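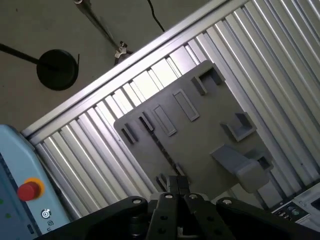
Ticket 4513
Site: Marino workshop, bench 2
Category: fixture plate / desktop tower strip-down
Status: open, awaiting part

Reported: grey fixture plate rocks on the slatted bench when loaded at the bracket end. Parts placed in the deeper U-shaped bracket sit out of square.

09:45 Plate checked against straight edge. Bow of nearly 2 mm along the long side. Slats checked separately, no fault found.

10:31 Evetti clamps slackened and retightened. Rocking reduced, not cured.

11:13 Tower laid on its side, side panel off, power supply and drive cage accessible from above. Plate kept to the left of the case.
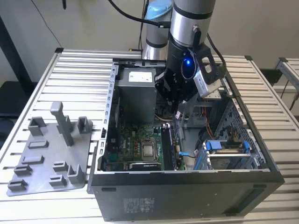

Case does not rock on the same slats, so the bench is ruled out. Fault is with the plate.

Note for next shift: blue drive latches are to be released before the drive is lifted. Do not pull on the thin blue SATA cable. Keep screws in the Prosano tray, as they fall between the slats.

Action: replacement plate requested from Wekell, same bracket layout, thicker base. Old plate may be used for light parts only until it arrives.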